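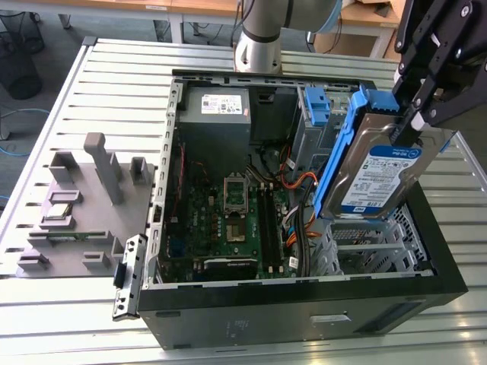
Hard drive in its blue caddy, over the drive cage. The processor socket on this one is empty.

I had been meaning to visit the Wovden computer refurbishing workshop for a couple of years and finally got there on their open day, February 2, 2023. It was a weekday, so it was quieter than I expected, with mostly retired people and a few college students. Entry was free and you signed in at a desk by the loading door.

Wovden takes in office desktops that firms have finished with, and either puts them back in working order or strips them for parts. The building used to belong to a carpet wholesaler called Hattori and the name is still on the side wall. Parking is round the back. The signs send you to the front, where there isn't any.

Our group had six people in it. Mitsuko Okabe took us round. She started on the intake side, where the machines come off the pallets and get a job sheet. The workshop handled 2,215 desktops last year, and she said the busiest month was August, when schools and colleges clear out their rooms. Screens go to a separate building which we didn't see.

The first stop after intake was data wiping. This was mainly a rack of drives with a monitor showing progress bars, so there was not much to look at, but it got more questions than anything else on the tour. One man wanted to know whether a drive that fails the wipe could still be read by somebody. The answer was that it goes in the shredder, and she had a jam jar of the bits to pass round. They were smaller than I would have guessed.

I spent longest at the benches where the towers are opened up. The work tables there have slatted aluminium tops, and the cases are laid on their side with the panel off so that everything faces up. I have only ever worked on a PC standing upright under a desk, with a torch in my mouth, and I'll be using the table from now on.

The machine I looked at was a black tower with a grey metal interior. The power supply was still in place, and so was the green motherboard with two long memory slots and an expansion card further down. The processor socket was open with its lever up. Akihiko Uchida, who runs the benches, talked to us about sockets for a good ten minutes. On the type where the pins are in the board, a bent one can mean the whole board is scrapped, and he would like people at home to leave the plastic cover on if they ever take a processor out. He had a magnifier and a tray of damaged boards for us to look through. I found the bent pins on one of them and missed them on the next two.

The hard drives in these office machines are easier than I remembered. The 3.5-inch drive sits in a blue plastic caddy and the two go into the cage at the end of the case together. My own old computer had four screws for the drive, two of which you could only reach by taking out something else. Akihiko said caddies are one of the things they run short of, as firms often pull the drives themselves before sending the machines over and keep the caddy with the drive. There is a shelf with 200 spares, sorted by shape, and they still get models that nothing on the shelf will fit.

He also had views on cables. The bundle from the power supply should be moved well clear before a drive goes in, or it ends up pinched. I asked whether they bother tying the cables up afterwards. They do on machines that are going to be sold, and not on ones kept for spares.

Next door was testing, where Rin Ogura was running memory checks on a row of finished machines. It was very warm in there and we didn't stay long. Past that was the parts store, with 4,000 items listed on the system, according to a notice on the door. The shelving was good solid stuff. I asked where it came from and was told it was left behind by the carpet people.

Tea was in the staff room, with decent biscuits. I got talking to Cuiping Ye, who had come over from a repair group that meets in the library at Ranier and was after a supply of cheap power supplies. She came away with a phone number and a promise of a price list. There was a small sales table by the exit too – keyboards, mice, network cables and a few complete desktops with a short warranty. I bought two network cables and a keyboard that turned out to have a sticky space bar. They swapped it without any fuss when I went back in.

A few practical points if you are thinking of going. The floor is level throughout and there is a toilet near the staff room. The tour took an hour and a half, nearly all of it standing – there are stools at the benches but they are for the people working. Photographs are fine except in data wiping. The bus stops on Werner Road, five minutes' walk away, and the last one back into town is earlier than you would like.

Mitsuko said there should be another open day later in the year, and they may do a longer session where visitors take a machine apart and put it back together. I put my name down for that.

Contact | Older posts | Text and photographs © Itsuki Iwasaki | Back to top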